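Six weeks without buying a snack at work

I used to think I was a person who didn't snack. I had breakfast, I had lunch, I had dinner, and I told my doctor so with a perfectly straight face. Then in June I went through my bank app looking for a charge I didn't recognize (it was parking, very boring) and started noticing the vending machine. Over and over and over. $1.75, $2.25, $1.75 again, and one awful afternoon with three in a row!

I work on the second floor at Bennani, and the machine is right at the top of the stairs, so you pass it going to the bathroom, going to the printer, going to lunch and coming back from lunch. My total for the month came to $59. On pretzels, mostly. I don't even like those pretzels. They taste like the bag.

So I decided I'd bring everything from home for 6 weeks and see what happened, and I told Stefaniia Tkachenko, who sits across from me, because if I don't tell someone I quit by lunchtime. She said "good luck" and opened a bag of chips. Thanks, Stefaniia.

The first week was bad. I packed carrots, like a person in a magazine, and by 3 p.m. I hated every carrot that had ever grown. I ate them standing up in the break room and then I was hungry AND mad. Second day, more carrots. Third day I left them in the car on purpose, which didn't help anybody, and the car smelled like a salad bar until I remembered to clean it out.

What changed things was admitting that I want salt in the afternoon. Salt and crunch. Fruit is lovely in the morning, I'll eat a peach over the sink at 7 a.m. and be thrilled about it, but at 3 a peach is an insult. So now I buy the salty stuff I like at the Puditz on my way home, the regular size, and put some in a little tub for the next day. Popcorn I make on the stove with too much butter. Roasted chickpeas were a big surprise! I'd always thought of them as punishment food, but if you dry them really well first and put the paprika on after they come out of the oven, they stay crunchy until the next afternoon. Two afternoons is pushing it. By day three you have warm gravel.

Things I tried and won't be trying again: rice cakes (no), seaweed sheets (I wanted to like them, they stuck to the roof of my mouth during a phone call), and a trail mix recipe from my cousin in Jornonmont that called for 1,001 different seeds, or that's how it felt standing in the bulk aisle with all those tiny bags. It cost more than the vending machine. I ate it for what felt like the rest of my life.

The other thing is that you have to pack it the night before. In the morning I have maybe four minutes of goodwill in me and they all go to coffee. After dinner, though, while the dishwasher is being loaded, I can fill a tub without even thinking about it. I also keep all the snack things together so I'm not opening every cupboard in the kitchen, and it's made a bigger difference than I would have guessed.

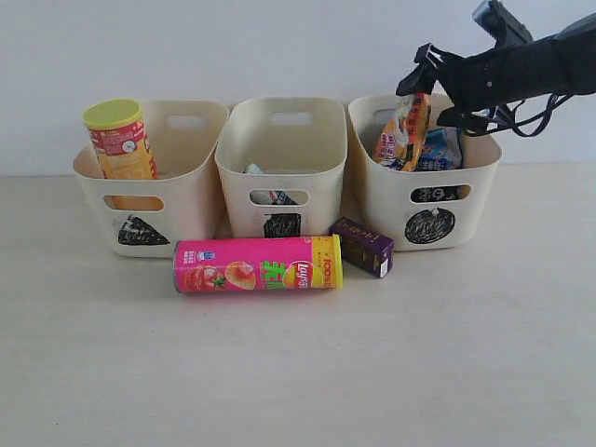
Baskets! The chips are in the left one.

A few of you asked about the drinks part. I didn't give up my afternoon soda. I tried for two days and I was not nice to be around. I buy them by the case now and take one in my bag, and that's as far as I'm willing to go.

Week four I slipped. We had a long meeting with the Inen people that ran right through lunch, I'd left my tub on the kitchen counter at home, and I walked straight up to that machine and bought the pretzels. Still taste like the bag! I finished them anyway.

Final damage for the whole stretch was $30 in groceries that I'd call snacks, plus the one bag of pretzels. I'm going to keep doing it through the end of summer, and I want to try making those cheese crackers where you just bake the cheese. If you've done them and yours didn't weld themselves to the pan, please tell me what kind of cheese you used. I've ruined one baking sheet already and I'd like to keep the other one.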